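Thu 1 May — Bastgate Sports Performance Workshop, Court Bench Notebook
Entry by Quang Hà; read and countersigned by Sơn Ngô

**Subject:** rebound testing of practice basketballs, second set

The purpose of this session was to repeat the rebound test on the Pluvton practice balls after a week in the storage cage. The first set was discarded. The gauge used for that set read high at the low end, and no pressure below eight psi could be trusted. The replacement gauge was checked against the shop standard before any ball was touched.

Balls were released from the fixed drop arm onto the sample of court flooring. The release height was measured to the bottom of the ball, as agreed with Sơn. Each rebound was read to the top of the ball from the wall scale. Two persons read the scale independently, and where they differed by more than 2 cm the drop was repeated.
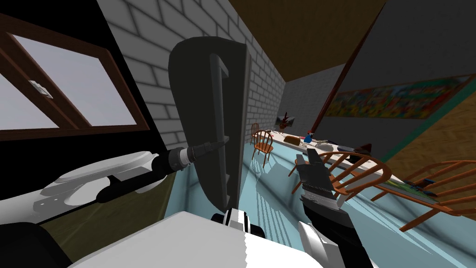
Ball 4 gave the only reading that required discussion. It came up to 133 cm on the first drop and did so again on the repeat. The balls on either side of it in the rack, filled to the same pressure, were clearly lower. The valve was reseated and the pressure confirmed. The result stands and is entered without correction.

It should be noted that Ball 4 is the newest of the set and its cover has had very little wear. The coaching staff at Ninh reported in September that new balls played "hot" for the first several practices. The reading is consistent with that report but does not establish it.

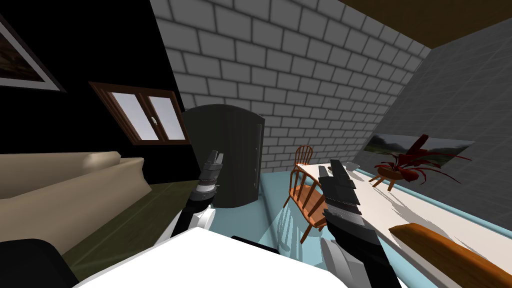 *Two robot arms with their grippers pointing upward; dark wardrobe and long white table beyond.*

**Wear cycle.** Ball 7 was placed on the dribble rig and run for 600 bounces, then rested and dropped again. Pressure held. Rebound was slightly lower on all three drops — the difference is close to reading error, and no conclusion is drawn from it. The rig should be leveled before further use; the ball walked toward the motor side for the whole run.

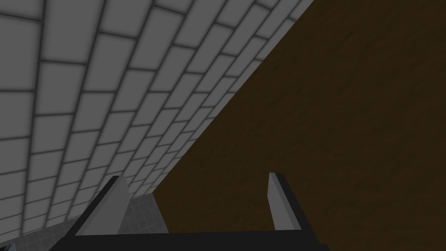
**Flooring.** The Droltgate panel was not tested. Its underlayment had been stored on edge and would not lie flat, and a drop onto it would have measured the bow in the panel. It is now lying under weights and may be used once it passes the straightedge.

**Outstanding**

- Run Ball 4 and Ball 7 together, same gauge, same readers.
- Extend the wear cycle on Ball 7.
- Replace the inflation needle. The present one is bent.
- Sơn to ask Ninh how many practices each of their balls has seen; 80 was mentioned by telephone but not confirmed.

Raw readings are on the loose sheet taped inside the back cover.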